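Setting up the floor tom — speaker notes
Marcelle Hoarau, Skollcombe Community Hall, September 4, 2019 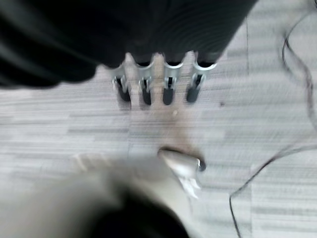
Carpet and cables
Say hello, mention the sign-in sheet.
Carpet tiles are fine for drums, but cables wander on them. Ask who has tripped on one. Run yours along the wall and tape it before the drums come in.

Legs
Loosen the brackets, set all legs to the same mark, tighten. Check every rubber foot is on. Spares are $2 each at Vidal.
Pass the worn foot around — the bare metal chews carpet. The hall paid $300 for new tiles last time.

Packing up
Legs off first, into the bag. Don't drag the drum.
Questions, then tea in room 417.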